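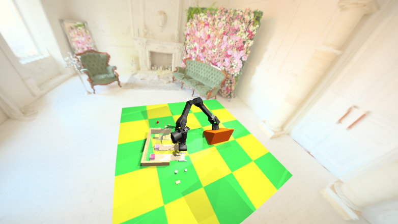

Fig. 1. Rendered interior with green and yellow chequered mat, white-painted room.

Colour and Pattern in Rooms, Handout 2: Why a check looks bigger than it is
Notes prepared by Jocelyn Lumanlan, with thanks to Britta Meinecke for reading the draft

Welcome back, and thank you for all the floor sketches you handed in last time (I have enjoyed them very much, even the ones with coffee rings on them!). This week we leave plain surfaces behind and spend the whole session on checks.

A check is the oldest trick in the decorator's bag. You take two colours, you give each of them the same amount of space, and straight away the eye starts hopping from one to the other. If the two are close in lightness, as a strong yellow and a soft cream might be, the pattern hums along quietly and you hardly notice it after a while. Pull them further apart and it begins to shout. Green and yellow sit next to each other on the wheel, so they get on well enough in hue, but bright versions of both will still take over a pale room if you let them.

Scale comes next. Cut your paper squares at 25 mm and at 80 mm and lay both sets out on the same sheet. From the back of the studio the small ones start to blend into one mixed colour, a yellowish green that isn't on either piece of paper. Painters call this optical mixing, and we shall meet it again when we get to woven cloth. The large squares stay separate for much longer.

Then there is the surround. White walls make a strong colour look stronger, and mouldings add little grey shadows of their own, so a fancy room already has a pattern before you put anything on the floor. Do try your check against plain white card first and then against the moulded sample from the Porel box.

For next time: one check in two colours of your own choosing, painted and not printed, with 400 words on how it changes between morning and lamplight. Lieselotte Ehlers has the spare gouache. Please wash the brushes properly, right up to the metal bit.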